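Skunix T2 bench cell: long-term review

Category: two-arm tabletop automation
Configuration reviewed: two arms, crossbeam mount, standard parallel grippers, Tilen scheduling software
Period of use: 9 months, single shift

Larnow packs stationery and small desk goods for office supply resellers. Most of the volume is mixed-item sets: pencils, markers, a paper pack, sometimes a desk organizer, assembled to a pick sheet and passed to boxing. Before the T2 this was done entirely by hand at long tables. The company bought one cell as a trial and added a second in December. This review covers both the equipment and what it did to the jobs next to it, as the second item took more of our time than the first.

Installation

Skunix quotes two days. Ours took four. The crossbeam has to be level along its full length before calibration will pass, and our floor is not level. The supplied feet have 15 mm of adjustment, which was enough at one end and short at the other. Lynch, the contractor that did the electrical work, made up a shim plate. Calibration after that was routine and has been repeated monthly with no failures.

The cell needs a clear reach envelope on both sides. The figure in the manual assumes the default gripper. If you fit the long fingers, add their extra length to each side yourself, as the software does not do it for you.

Performance

On rigid items of consistent shape the arms are dependable. Pencils, rulers and boxed staples are handled at a pace a little below an experienced packer, with no drop-off late in the shift. Short round items are slower. A cylinder that settles against the rim of a tray will often be tried twice and then flagged for a person.

Paper is the weak point. The gripper will take a banded ream but not a loose stack, and separating a counted number of sheets is outside what the T2 can do. Paper packs therefore remain a manual step, placed by the operator after the arms have finished. Anyone whose work is mainly paper should look at a different class of machine.

Over one stretch of 3,000 sets the log recorded 47 operator calls. More than half were flagged picks of the kind described above. The rest were split between tray changes that the software had not registered and stops triggered by someone leaning into the envelope.

Software

Tilen is adequate. Job setup is done by filling in a table of items and positions, and a new set can be ready in under an hour if every item is already in the library. Adding a new item takes longer, and the grip test has to be repeated if the supplier changes the finish. The alarm screen is poor. It gives a code and a time but not the item, so the operator has to walk over and look. We have asked for this to be changed and have been told it is planned – no release was named.

Effect on the packing jobs

No positions were cut. The number of packers per line went from three to two, and the third person moved to returns, which had been short-staffed. That was agreed before purchase and written into the shift plan. I would advise doing the same. Anca Buzatu, one of the packers who stayed on the line, was told in the first week which job she would have at the end of the trial, and she has said that this mattered more to her than any of the training.

The content of the work changed. Packing by hand is repetitive but self-paced. Tending a cell means loading trays, clearing flagged picks, placing paper and checking the finished set. There is less reaching and less standing in one spot. There is also more waiting, and the waits are too short to start anything else. Two operators found this more tiring than packing and asked to rotate. Gearóid Fahy now runs the rota on a two-hour swap between the cell and the manual table, and complaints have dropped.

Pay grade was the part handled badly. Operators were doing fault clearing for several months before the grade was revised to include it. Nuala Kavanagh raised it twice. Settle this before the machine arrives.

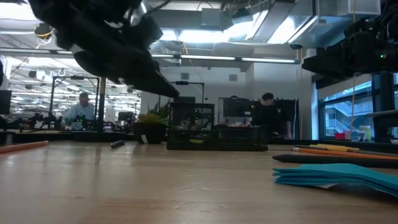

Item presentation has more effect on the operator's day than arm speed does. The T2 will work from a bare tabletop if told to, but the call rate rises once goods are left at mixed angles. An orange and a yellow pencil lying nearly parallel, as on the right of the table, are the easier case; the orange rod at the left edge points its own way and would need a separate approach. Teal sheets in a stack with uneven edges go to the person. We now use shallow trays with dividers for anything long and thin, and the loading step has become the most skilled part of the job.

Noise and space

The arms are quiet enough for normal conversation at the next bench. The cooling fan in the controller is louder than the motors and should be placed under the table, facing away from whoever is seated. Allow a full walkway behind the cell. Ours was too narrow at first, and operators carrying trays had to turn sideways to get past.

Maintenance

Finger pads wear faster than the service schedule suggests. Keep spares. Cable ties on the beam worked loose once and were replaced with clips. Operators can do both jobs after half a day of instruction, and ours preferred that to waiting for a technician.

Verdict

Recommended for mixed sets of rigid items, with trays. Not recommended for loose paper or for sites that cannot spare an operator at the cell throughout the shift. Budget for the trays, the spare pads and the regrading along with the purchase price.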